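Old Computers, New Homes – Frequently Asked Questions
Gesley Computer Reuse, Postgate workshop

What can I bring in?
Desktop towers, keyboards, mice, cables and loose parts. We love desktops! They come apart easily, and there is so much inside that can go into another machine. We can't take tube monitors or printers.

Does it have to work?
Not at all. A tower that won't start may still have a good drive, good memory or a perfectly happy power supply. Last year 2,237 items came through the door, and 1,111 of them went out again as parts or in rebuilt computers.

My computer is pretty old. Is it worth the trip?
Yes, please come! Older office machines are some of our favorites to open up. Look for colored plastic latches and rails around the drives – on many cases those are the pieces you press or slide, and you may not need a screwdriver at all.

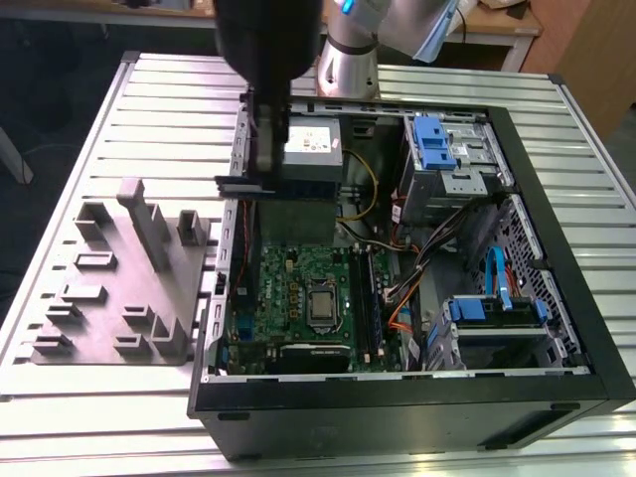
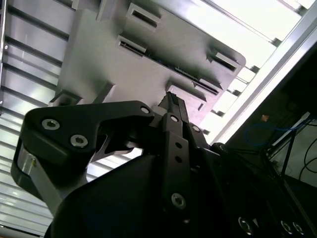 Photos: Gurberg Workshop Archive

What about my files?
Copy anything you want to keep before you come. We wipe every drive that will be used again and shred the rest. If you'd like to keep your drive, take it out at home or ask at the desk and we'll remove it while you wait.

Can I open the case myself first?
Sure, and it's a great way to learn! Unplug it, lay it on its side on a steady table and touch bare metal before you touch a board. Leave the power supply closed, though – it can hold a charge long after it's unplugged.

Do you take loose plastic covers and housings?
We do, as long as they're clean. Check the slots and corners for dust, and peel off any tape.

Is there a limit?
Households can bring as much as fits in a car. For offices with more than 100 items, please use the Dagdag Street entrance and book a time first.

Page updated 2 Feb 2018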